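4.2 What ended up in the bins

I'd expected bottles, mostly. But the mix Pieter Verschueren and I found at Tranbridge was far odder than that, and my favourite bins were the ones where hardly two things matched (Fig. 3).

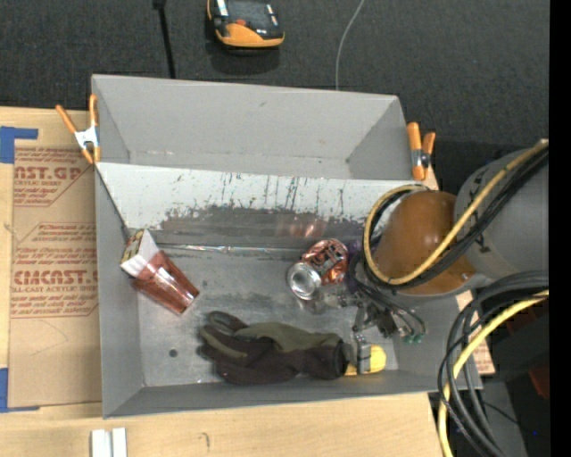

Figure 3. Mixed items in a grey bin: reddish plastic cup, small carton, crushed drinks can and work glove.

Of the 83 bins we went through, 16 had at least one glove in them - and gloves are a pain to sort! People we asked put them with rags, with plastics or just in "other". Cans gave us far less trouble, however dented.

Contact: Ánh Dương, Fluvitus | Back to top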